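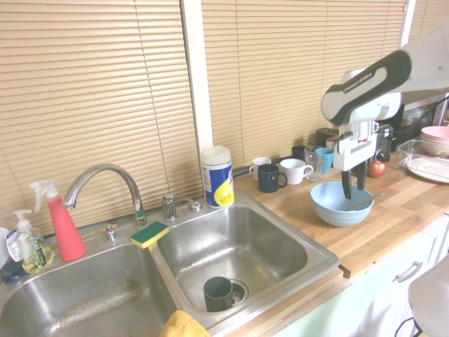
Can a robot arm help with the washing up in an ordinary kitchen? With the right kit it can do a fair bit of the fetching and carrying, though the scrubbing is still down to you.

I've been wanting to write this one up for ages. The kit is called Ikovik, it comes from a small firm called Vatach, and it's a box of software, cables and mounting bits that turns a research-grade arm into something that will move your crockery from one place to another. You bring the arm. I had the use of a Franka, which is the arm they recommend and the one the ready-made settings are written for, and I've had six weeks with the whole lot at the kitchen sink.

First thing to say: I'm not a robotics person. I can follow instructions, I can use a spanner, and I once wrote a script that renamed all my holiday photos wrongly. That's my level. If you do this for a living you'll probably find half of what follows obvious, and you might want to skip to the bit about the grip settings, where I'd love some advice!

Setting up

The box has a printed guide of 67 pages, and I read all of it, because the translation is lovely and slightly odd in places ("permit the arm to become calm" is my favourite, meaning wait for the light to stop blinking). It took me one long evening to get from opening the box to the first movement. Most of that was the calibration, where you guide the arm by hand to a set of points on the worktop and press a button at each one. I did it twice. The first time I'd put the marker sheet down back to front and the arm was convinced the sink was where the toaster is.

Once that's done you teach it things. You pick a job from the list (pick up, put down, hand over, tip out), hold the arm by its grip, show it what you mean, and it has a go by itself. The guide suggests 20 demonstrations for each new object. I found mugs needed fewer and bowls needed every one of them.

Mugs

Mugs are brilliant. I've got a mixed bunch, white ones and a navy one and a black one, none of them matching, and I'd half expected the colours to throw it. The black one did cause some dithering on dull evenings, when the arm would come down, stop, go up a little and think again. I put the worktop light on and the dithering stopped. I don't know if that's the proper fix but it's been my fix.

The handle is the thing. Ikovik wants to take a mug by the rim, one finger inside and one outside, and if the mug is pushed up close to its neighbours there isn't room for the outside finger. So I've started leaving gaps. I did wonder if that was cheating, me tidying up so that the robot can tidy up, but I stack the dishwasher at my mum's in a special way too so I suppose I'm used to it.

Bowls, and the spoon problem

Bowls are where I've spent most of my time. A bowl on its own is fine. A bowl with a spoon left in it, which is how every bowl in this house ends up, is a different animal. The arm has to choose a bit of rim well away from the spoon handle, lift without tilting, and then not catch the handle on anything on the way over. For the first couple of weeks it went for the handle about as often as the rim, and I heard a lot of clattering.

Then in May they sent out an update which added a setting called "loose items", and oh, what a difference. You tell it a bowl may have something in it and it comes in from the clear side, much more slowly, and holds the bowl level the whole way. I ran it again and again the night I installed it, well past bedtime, just moving the same bowl and spoon back and forth and grinning.

I wrote to Vatach to say thank you and got a reply from Vlastimil Rusnák, who looks after the gripping side of things there. He asked me to try it with a heavier serving spoon. I did, and it tipped the bowl over, so I sent him the log and he seemed delighted. His advice for now is to turn the speed down to the lowest mark for anything long-handled.

Things it can't do (yet)

Glasses. It can pick up my plain drinking glass, but I've got to put a strip of tape round it first or it doesn't see the edge properly. Plates lying flat are a no as well, there's simply nothing for two fingers to get hold of. And cloths! I tried it with a wet dishcloth and it picked it up beautifully, then dripped all the way along the worktop and put it down on the bread.

It also doesn't like me being in the way. If I reach across for the washing-up liquid it stops dead and waits until I press the button again, so you lose the rhythm a bit. I'd much sooner have it too careful than not careful enough, mind you.

What about the price?

The kit is 650 euros with the mounting plate, and that's without the arm, so let's be clear that it only makes sense if you already have one or can get at one. You'll find cheaper. Pirum do a software-only version of the same sort of thing and a friend swears by it, but you make your own mount and write your own settings, and I know my limits. There's also Zelenák, which I tried for an afternoon and found very clever and quite hard to stop once it had got going. I went back to Ikovik with some relief.

For what I paid I got clear instructions, good support and a thing that has made me happier at the sink than I've been in years. Does it save me time? No, not a minute. I could clear the worktop by hand while it's still making up its mind about the first mug. But I like watching it work, and I like that it gets better when I show it something properly, and my nephew now asks to come round and do the dishes, which is worth something.

Next I want to try fruit. I've had one go at an apple so far, and the fingers closed nicely, lifted it a little way and then it rolled off behind the toaster. I think I need the softer finger pads, which are sold separately, so I've ordered a pair and I'll report back when they've arrived. If anyone has used them on anything round, please leave a comment and tell me what force you had it set to!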